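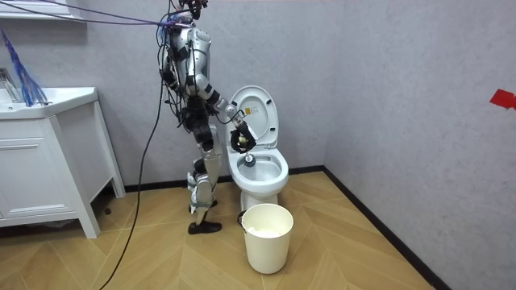

A toilet bowl has exactly one place where dirt likes to live, and it is the place you can't see without getting your face closer than you'd like. I mean the underside of the rim. Most people clean the part that shows, which is the part that was already fairly clean, and then wonder why the room smells like a bus station by Sunday. The back of the bowl near the waterline comes second, and there a small bristled head like the white and blue one in the photo does better work than the great bushy kind, which mostly moves water around. Go in under the rim first, all the way around, and finish at the back. A glossy white one-piece like that one is kinder to you than the two-piece sort, having no seam between tank and bowl for fluff to set up house in.

Let it soak

The cleaner does the job if you let it. I squirt it under the rim, close the lid and leave. Ten minutes is plenty. People who scrub the second the stuff lands are paying for chemistry and then doing it by hand. Go wipe the mirror, or sit on the edge of the tub and read the back of the shampoo.

If your cleaner says not to mix it with bleach, it isn't being dramatic. Don't mix anything with bleach. Don't mix it with vinegar, don't mix it with ammonia, don't mix it with whatever was left in the bottle under the sink with no label. One product per visit, window open, fan on. Flush between if you change your mind.

The brush itself

Nothing in the house gets treated worse than the toilet brush. We use it on the foulest job we have, shove it dripping into a cup, and are then amazed at what is living in the cup. Trap the handle between the seat and the rim when you're done, with the head hanging over the bowl, and let it drip while you do the sink. Then put it away. Once a week pour an inch of disinfectant into the holder, let it stand, and tip it down the toilet.

Replace the brush when the bristles splay outward. I kept one for years out of some misplaced loyalty and by the end it looked like a dandelion. The replacement was cheap and I felt foolish for a full afternoon.

Buy a light-colored handle if you can stand it. A dark one hides everything, and you want to know.

Hard water rings

We lived for a while in Skenham, where the water comes out of the tap practically as gravel. The gray ring in the bowl laughed at every brush we owned. What worked in the end was white vinegar, and lots of it. Turn off the supply valve behind the toilet and flush, so the level drops. Lay paper towels soaked in vinegar against the ring, and leave them there overnight. Warn the household. I failed to do so once, and the conversation the next morning was short.

In the morning fish the towels out with gloves and put them in the trash (they do not flush, whatever they look like), then scrub. For the last stubborn bits you can use a pumice stone made for the purpose, but keep it wet the entire time and go easy. Dry pumice will scratch the glaze, and a scratched glaze holds dirt forever after. Try a patch low down first. And skip it altogether on colored porcelain.

The outside

The part of a toilet that causes the most arguments is the floor around it. My neighbor Babar Baloch has three sons and has given this matter more thought than any man should have to. His method is a folded cloth and a spray bottle, working from the top down: the tank lid, then the flush handle or button, the lid, the seat, the hinges, and last of all the base and the floor in front. The cloth goes straight in the wash and never, under any circumstances, back to the sink. He keeps his toilet cloths yellow so there can be no misunderstanding.

Hinges deserve an old toothbrush. Mark it with nail polish or cut off half the handle. You will be sure that you'd never confuse it with a real one, and you'll be right until the first morning you have a cold.

Plenty of newer seats pop off with a button or a quarter turn at the back. Ours did, and we owned it for two years before I found that out. Lift it off, wash it in the tub, wipe down the parts underneath, and try not to think about the two years.

Where the base meets the floor, run the toothbrush along the caulk. If the caulk is brown and stays brown, cut it out and do it again. A tube costs less than lunch. If the floor there is damp all the time, stop cleaning and check for a leak.

Small bathrooms

Everything is harder in a small bathroom except the mopping. Take out whatever sits on the floor before you start: the mat, the scale, the wastebasket, the stack of magazines that everyone claims belongs to somebody else. Working around them takes twice as long and you'll only clean an outline. Put them in the tub or out in the hall.

Sweep or vacuum before any water goes down. Damp hair on tile is its own kind of misery. Start at the corner farthest from the door and mop your way out — I mention it only after having stood on a toilet lid in my socks, waiting for a floor to dry.

How often

Inside of the bowl, once a week. Seat and handle, every couple of days, which takes less time than finding your glasses. Brush holder, weekly, as above. Behind the toilet, once a month or when your mother-in-law calls from the highway.

I used to save it all up for a big Saturday clean, and all that did was ruin Saturdays. Now I do the bowl while the shower warms up. It's not glamorous, but I'm standing there anyway.

A few leftovers

Those drop-in tank tablets are hard on rubber. The flapper in ours went stiff and started leaking, and the plumber who replaced it looked at the blue water and sighed. If you like a tablet, get one that hangs in the bowl.

Rubber gloves dry faster hung by the fingertips from a clothespin. Keep a separate pair for the bathroom, in a color you dislike.

Close the lid before you flush, particularly if the toothbrushes live nearby. Ours are in the cabinet now.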